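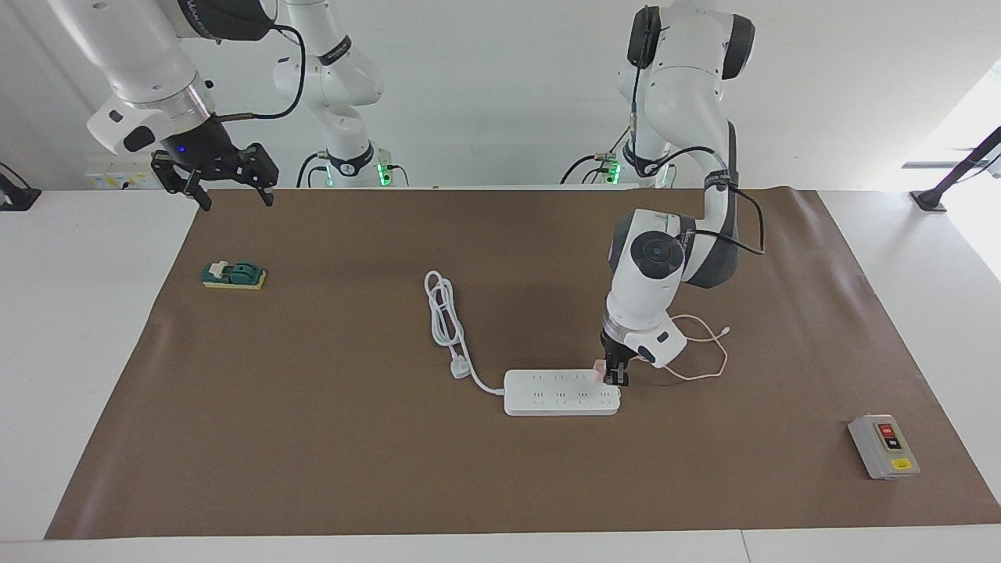
Does a magnetic fuel conditioner keep diesel bug out of a boat's tank?

I have seen no evidence that it does, and the cheapest protection remains getting the water out of the tank and keeping it out.

Subject: Re: [inland-diesel] Urkinon fitted, tank clean, case closed?
Date: 2024-12-17

I've left most of the original in, as I want to take it in pieces and it's unfair to do that with the context cut away.

> Just to report back to the list after all the arguing in October. I
> have now had the Urkinon inline unit on my boat for 22 months. When I
> bought her the previous owner told me he'd had terrible trouble with
> the bug, black slime in the filters, engine dying on the lock
> approach, the lot. Since fitting the Urkinon I have not had a single
> blocked filter.

Glad the filters are clear. But look at what else changed on the day you got the boat. A different person is running her. You fill up at different places, you go out at different times of year, and if I remember your posts from the time, you had the tank pumped out and wiped down before the unit went on. You also replaced the deck filler cap, which had a perished seal. I'd have put money on the filler cap. Rain sits in the recess round the filler, works its way past a bad seal and ends up at the bottom of the tank, where the bug lives quite happily between the water and the fuel.

So the before and the after are two different boats as far as the fuel is concerned. If you had fitted the Urkinon and changed nothing else, on a tank that still had slime in it, I'd be more interested.

> The way it works is that the fuel passes through a strong magnetic
> field which breaks down the cell walls of the microbes, so they go
> through the filter and are burned in the engine harmlessly.

That is what the leaflet says. I've read it a good many times, looking for the bit where somebody measured something. There is a drawing of a wiggly thing going in one side and a broken wiggly thing coming out of the other. There's a photograph of two jars, one cloudy and one clear, with no word on what was in either of them, how long they stood, or whether they came out of the same tank.

Suppose for a moment that it does what it says in the pipe. The stuff that causes the trouble is growing in the tank, on the walls and at the bottom. It never goes through the unit until a lump of it breaks off. On engines with a good return flow you could argue that a fair amount of the fuel goes round and round, and I'll grant that, but the sludge doesn't volunteer for the trip. It stays put until you hit a bit of rough water or somebody's wash, and then it all arrives at once. I can't see a magnet helping with that, and neither can the pickup pipe.

> I wrote to the company and they told me they have more than 1,000
> satisfied customers in the marine trade alone and hardly any returns.

I'm sure they have. I don't have slime either, and I've got nothing fitted. Most boats on most canals don't get a bad dose of diesel bug in any given year. Sell a box to any crowd of careful owners and most of them will report no trouble, and they'll be telling the truth. What I would like to know is how many boats the same age, filled at the same pumps, with no box, had trouble over the same period. If the answer is "the same proportion" then the box is an ornament.

As for returns, think about when you'd send it back. If the filters stay clear, you keep it. If the filters block, you are told the tank was too far gone before you fitted it, and by then you're outside the return period anyway. There isn't a result that counts against it. That bothers me more than the jars do.

> I know some people on here swear by Vesis but I don't like the idea
> of pouring poison in the tank every time I fill up.

Here I have some sympathy, and I'm going to annoy the other half of the list. I don't think much of the "dose at every fill" advice either, and I notice it comes from people selling the bottle. A biocide at least has a plain way of doing its job, and I've seen it kill a tank that was properly infected. I've also seen what happened next, which was a tank full of dead bug and an owner changing filters by torchlight. Dead slime blocks a filter every bit as well as the living sort.

I used Vesis once, in my last boat, after I had found a brown layer in the sample jar. I drained what I could from the bottom first, dosed it, left it as long as the label told me to, and then had the fuel polished. It has been fine ever since, or at least it was when I sold her. Can I say that the Vesis did it? I can't. I'd taken out the water, I'd taken out the muck and I'd had the fuel through a filter for an afternoon. If I'm going to be hard on your filler cap I have to be hard on my own story too. I'd use it again for a tank that tested dirty. I would not put it in a clean tank as a sort of charm.

> Plus the Urkinon was 545 pounds fitted and there is nothing more to
> pay, ever, so over the life of the boat it's actually cheaper than
> additive.

Only if you needed the additive. It's a lot dearer than a length of clear hose, a hand pump and a jam jar. I'd add that "fitted" means somebody has cut into your fuel line and put in two more joints, and every joint on the suction side is a place for air to get in. I'm not saying yours leaks. I'm saying that if she starts getting hard to start from cold, look there before you look anywhere else.

> My neighbour on the moorings has a Skandska with the factory tank and
> he doesn't have any trouble, and he says it's down to the drain sump
> that they build in. I think it's probably luck in his case.

This made me laugh a bit, I'm sorry. He has a sump with a tap at the lowest point of the tank, so he can let the water out, and that's luck. You have a magnet, and that's science. I'd call his the only convincing explanation in your whole message. I don't know the Skandska tank and I'm not going to praise a boat I've never been on, but a tank with a proper low point and a drain you can reach is worth more than anything you can buy in a box. It's only any use if he opens it, mind. I know of people with drain taps who have painted over them.

> Last thing, I have ordered a second one for the generator, the Honda,
> as it can't do any harm.

Is it a diesel? If it's one of the little petrol suitcase ones, as I think yours is from what you've said before, then the diesel bug isn't what you need to be thinking about. Petrol left standing over the winter goes stale and leaves gum in the carburettor, and the cure for that is to follow the storage instructions in the handbook, or run it regularly on fresh petrol. Please don't go cutting into the fuel line of a petrol generator to fit something that was never meant for it. I do think that one could do harm. Cancel the order if you still can.

Right, so what would change my mind, as I was asked that in October and dodged it.

Take a bad tank. Draw off a few litres with plenty of muck in it, shake it up, and split it between two clean cans with the same splash of water in each. Circulate both with the same sort of pump for the same number of hours, one through the Urkinon and one through a bit of plain pipe. Then do a dip test on both with the labels covered, so that whoever reads the slides doesn't know which is which. The dip slides aren't dear. It's a wet weekend's work. If the treated can comes up clean and the other one doesn't, and someone else on the list can do the same again with another tank, I'll post an apology here and buy one myself.

I asked the company whether they'd done anything of the kind. I got a nice reply thanking me for my interest, with the leaflet attached.

Meanwhile, for whoever wrote to me off list wanting to know what to do before the cold weather sets in properly:

Have the filler cap off and look at the seal. If it's flat, cracked or shiny, put a new one in.

Check the tank vent as well. Mine had been letting in spray for years and I'd blamed the cap.

Get a hose down to the lowest corner of the tank, which on most narrowboats is at the back, and draw some off slowly into a clear jar. Leave it to settle overnight. Water will be at the bottom. Anything brown and stringy between the two layers wants dealing with before you go anywhere.

If you draw off water, keep going until you're getting clean fuel, and do it again in a month. Take what you've drawn off to somewhere that accepts waste oil and fuel. It doesn't go in the bilge and it doesn't go in the hedge.

The full tank or empty tank argument I'm leaving alone. I keep mine full over the winter, out of habit as much as anything, and I have yet to see good figures on it from either side. A steel tank must sweat a bit. How much of the water in the jar is sweat and how much came in past the cap, I don't know, and I suspect that the people who are certain about it don't know either.

If anyone has had an Urkinon on and still got the bug, I'd like to hear from you. We only ever seem to get the happy ones posting. Likewise anyone who took one off again and noticed no difference. Say what else you changed at the same time, please, or we'll be back here next winter having the same row.

And if the original poster would be willing to draw a sample off the bottom of that tank, I'll pay for the dip slides and post them to you.

Stern gland drips, but no slime
(trad stern, still no magnets)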